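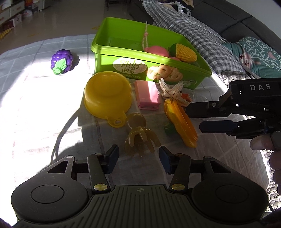 Replace the pads as a pair or leave them both alone, Seidu Amegashie told us before we had opened the service kit, and after two full cycles of work on our handheld grippers we have no reason to disagree with him.

Equipment > Reviews > Gripper Maintenance

Review: Quansah Service Kit for Two-Finger Handheld Grippers

Last updated: 21 February 2025

The Stenton workshop maintains a cell in which two handheld grippers are used together on small, light items: plastic toys, bowls, blocks and boxes, usually laid out on a soft surface. The Quansah kit was purchased to replace an assortment of drivers and spare parts that had accumulated at the bench. It was assessed on pad replacement, pivot adjustment and alignment of the jaws.

Pads

The replacement pads are supplied in matched pairs. They fit squarely on the finger tips and require no trimming. The adhesive should be left overnight before the gripper is returned to use, although the instruction sheet states this only on its last page. One of our original pads had begun to lift at the corner after 1385 grasps. The first Quansah pair was removed for inspection at 2000 and showed light polishing along the inner edge, with no lifting.

Pivots and linkage

The driver supplied for the pivot screws is the best item in the kit. Its tip seats fully, and the short handle makes it difficult to apply too much force. The screws should be tightened until side play disappears and then backed off slightly; a linkage that is too tight will close unevenly and may pass unnoticed until a rounded object slips out of the jaws. The thread compound is adequate. We continue to prefer the Zokent product, which is easier to clean off at the next service.

Alignment

The alignment gauge is a flat plate placed between the closed pads. It works well on a new gripper. On an older one the reading depends on which finger is brought up first, and the instructions do not mention this. Our practice is to take the reading twice — once from each side — and to adjust only when both agree. Where two grippers share a cell, both should be checked in the same session, and the readings entered together in the service log.

Storage and supply

The case is sturdy, but the tray for small screws has no lid. Spare pads are ordered under part number 3864 and the gauge under 814. Our order from Flamcombe arrived complete, and a second is planned for April.

Assessment

The kit is recommended for any workshop that services more than one gripper. Sites with a single unit may find it sufficient to purchase the driver and one pair of pads, both of which are sold separately.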